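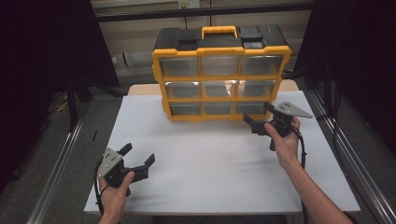
## Setting up a nine-drawer parts organizer

A small drawer cabinet is a good home for screws, wall plugs, picture hooks and the other bits that end up in a kitchen drawer. The kind I use has a carry handle on top and three rows of three clear drawers. I keep mine on a shelf at the Prulletside workshop and carry it to the bench when I need it.

Plan on spending an evening on this if your hardware is as mixed up as mine was. I had one coffee can with 522 loose pieces in it, and that was only the screws.

### Before you fill anything

1. Put the cabinet on a flat table with the drawers facing you.
2. Pull each drawer out partway and push it back. If one drags, take it out and look for a bit of plastic left over from molding.
3. Wipe the drawers with a dry cloth. Skip the glass cleaner – it can cloud clear plastic.

When you test a drawer, pull it by the lip along the top edge of the front.
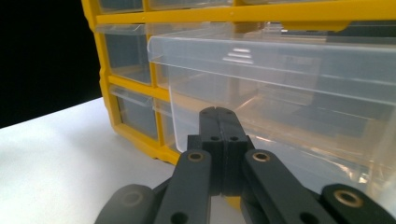
Pull straight toward you and keep the drawer level. Small drawers tip down once they are most of the way out, so put your other hand under a full one.

### Sorting

Tip everything onto a tray and make piles by type first, then by size. Screws under 28 mm go together in my system, and longer ones get their own drawer. Anything you can't name goes in a jar for later.

Put the heavy pieces in the bottom row. The cabinet stands better that way, and it carries better too. Light things like washers and felt pads can go on top. Don't fill a drawer to the brim, or pieces will catch on the frame and drop down the back. 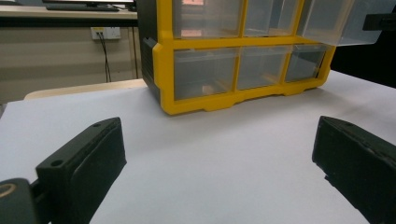
Labels are worth doing, even with clear fronts. The plastic is hazy enough that two sizes of screw look the same from a step away. A single piece left in a bottom drawer, like the little beige one in the left corner of mine, is easy to miss, so check low down before you decide a drawer is free. I use 5 mm lettering on white tape and stick it below the lip, where fingers don't rub it off.

Close every drawer before you pick up the cabinet. If you have more hardware than drawers, keep the bulk boxes elsewhere and refill as needed. My box of 600 drywall screws stays under the bench, and one drawer holds enough for a normal job.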